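Ploreo Help Forum > Exports and data > Country answers don't match in the combined export
Status: Solved

Opened by Carys Rees, April 18, 2019

Hello all, and sorry in advance for the length of this one. I look after the data for a yearly survey at Zunham, where we ask diplomats, academics and people in business how they feel about the big powers in the Pacific: who they trust, who they think will matter most in ten years, whether they'd like their own government to lean one way or the other. We've used Ploreo for all of it and on the whole I've been very happy.

We cover four countries – Australia, France, Germany and Japan – and this time we offered the questionnaire in three languages, English, French and Japanese, which we hadn't done before. Fieldwork has closed, I've pulled the combined export, and something is off with the country question (Q2).

What I noticed first was that our German respondents had become extraordinarily interested in New Caledonia. There's an open box after the question on regional security, and one after another the people marked as Germany were writing, in very good French, about Nouméa and the naval presence there. I laughed, made a cup of tea, and then stopped laughing, as we'd already drafted a paragraph on how Germany had warmed to a bigger European role in the Pacific.

What I've tried so far:

Downloaded the export again, as CSV and then as a spreadsheet. Same result both times.
Opened it on a colleague's computer in case it was something to do with mine. Same again.
Looked at a few replies one by one in the Responses tab. In there the country looks perfectly right! So the answers seem to be stored properly, and it's only the combined export that muddles them.
Turned off "Merge languages" and exported each language separately. All of them look right.

I did not dare press "Rebuild dataset", as it has a red triangle next to it.

Our report goes to the printer fairly soon and I'd be very grateful for any ideas.

Carys

Reply from Karim Rawashdeh, Ploreo support

Hello Carys, thank you for such a thorough report, and you were wise to leave the red triangle alone. Rebuild won't delete anything, but it would have overwritten your log and I'd like to see that first.

Could you tell me two things, please? Is the "Sort options A to Z" box ticked on Q2? And are the Japanese replies coming through correctly in the combined file? If you can send me the log (Settings, then History, then Download) I'll have a look at it this afternoon.

Karim

Reply from Carys Rees

Hello Karim, log sent. Yes, the A to Z box is ticked. I believe that was me, back in September when we were building it, thinking it would look tidier for everyone.

The Japanese version is fine as far as I can tell. Misaki Oshima, who did that translation for us, has compared the countries with the place of work people gave and they all agree. Every reply with a mismatch comes from the French version. There are 149 French-language replies altogether. Oddly, the few people who filled in the French one from Japan are correct, and I can't for the life of me see why they should be spared.

Carys

Reply from Maëlys Gautier

Hello Carys, just another user here, but I think I can explain your lucky Japanese residents, having been bitten by the same thing on a trade policy survey.

In English your list sorts as Australia, France, Germany, Japan. In French, Germany is Allemagne, so it jumps to the top and you get Allemagne, Australie, France, Japon. If the combined export goes by the position in the list and then puts the English names on it, anyone who chose Allemagne becomes Australia, Australie becomes France, and France becomes Germany. Japan is last in both lists, so it stays put.

My guess is that the Japanese version wasn't re-sorted at all, but Karim will know better than me. We fixed ours by giving each option its own code before merging. Courage!

Maëlys

Reply from Karim Rawashdeh, Ploreo support

Maëlys has it exactly, thank you. The log shows the same thing. The A to Z box sorts each translation by its own alphabet, except Japanese, where sorting isn't switched on and the original order is kept. The combined export then falls back on position wherever an option has no code of its own, and yours have none. I've passed it on to the developers, as it really ought to warn you.

To put it right:

1. Go to Q2 in the English version and untick "Sort options A to Z". Leave the translations alone for now.
2. Open Advanced and give each option a short code. Letters are safer than numbers (AU, FR, DE, JP).
3. Open the French version and check that each code sits beside the right country. Ploreo copies them by the option's hidden ID, so they should be right, but please look.
4. Do the same for the Japanese.
5. Save a copy of the old export somewhere safe.
6. Now press "Rebuild dataset", wait for the green tick and run the combined export again, choosing "Codes" under Answer format.

Please check any other question with the A to Z box ticked as well. A list of powers or alliances would be caught in just the same way.

Karim

Reply from Carys Rees

Oh, Maëlys, thank you, that makes perfect sense now I see the two lists next to each other. And thank you Karim for the steps, which I followed with Gwilym Morris reading them out behind me as though we were landing an aeroplane.

The rebuild took longer than I expected (the bar sat at the halfway mark long enough for us both to go and have lunch) but it did finish, and the New Caledonia comments are back with France. Q2 was the only country list, but the A to Z box was also ticked on the question about which partner people trust most, so that has had codes put in too, and I've redone the tables for it. The paragraph on Germany is gone and Gwilym is writing a rather quieter one.

One small thing for anybody finding this later: our saved filters still pointed at the old positions after the rebuild, so the chart on the dashboard stayed wrong until I deleted the filters and made them again. I'm happy for this to be marked as solved.

Carys
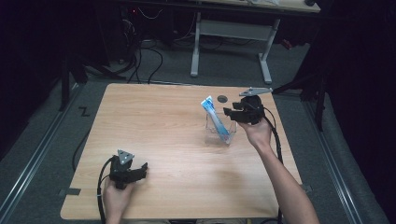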